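The Paper Cup, and Where to Keep It

There is a drawer in my kitchen in Clurnilham that holds nothing but paper cups, and I have made my peace with it. Some of them came from a birthday, some from a school fair, and one long plastic sleeve was bought in April for a picnic that got rained out before we had packed the sandwiches. They lean into one another like tired commuters, and every time I pull the drawer open, the top few roll to the back and get stuck behind the runners.

I mention this because I have spent a good part of the spring thinking about cups, and about the small pieces of furniture we buy to hold them. My mother had a mug tree, as everybody's mother did, and it stood next to the kettle for as long as I lived at home. A mug has a handle and can hang from a peg. A paper cup has only its rim and its slope, and it has to be held some other way.

The slope is the clever part, I think. Because the walls lean in toward the base, cups will nest, so a sleeve of 40 takes up hardly more room than a rolled magazine. It also means a cup dropped into a ring will slide down until it fits and then stop, with no clip or lid needed. The stand I like best works on just this idea: a heavy round base, a row of wire loops, one cup to a loop. You can lift a cup out without disturbing its neighbor – try doing that with a stack that has sat through a damp week. 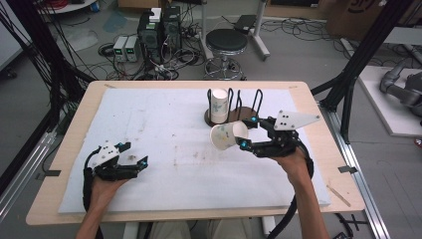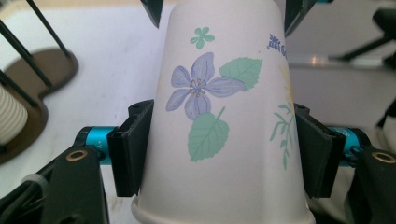
Top, the wire-loop holder on its round brown base, with a speckled cup in the leftmost loop; bottom, a lavender flower printed on the side of a paper cup.

I have a weakness for the printed ones, I admit. Plain white is cheaper and goes with everything, but a pale flower on the side of a cup makes a glass of lemonade feel like an occasion, and it helps children remember which drink is theirs. The shop in Tuhumury where I buy mine sells a sleeve of 27, a number I have never understood, and keeps them on the bottom shelf beside the birthday candles. My advice is to go for soft colors over bright ones, as they look nicer next to food.

As for the stand, put it where people will reach for it. Mine lived on a high shelf for most of a year and did no good to anyone. Now it sits at the end of the counter by the water jug, and I fill it before guests come and leave the spare sleeve in the drawer below. Wipe the wire with a soft cloth every so often, and dry it well, particularly where the loops meet the base.

If you are setting out cups for a big crowd – I once helped with a supper for 100 at the hall in Lornulel – a loop stand will not keep up, and you are better off with short stacks turned upside down on a clean tray. Keep the stacks low enough that a small child can take one without bringing down the rest. The stand can still go at the far end of the table, beside the coffee, where people tend to linger and want a fresh cup.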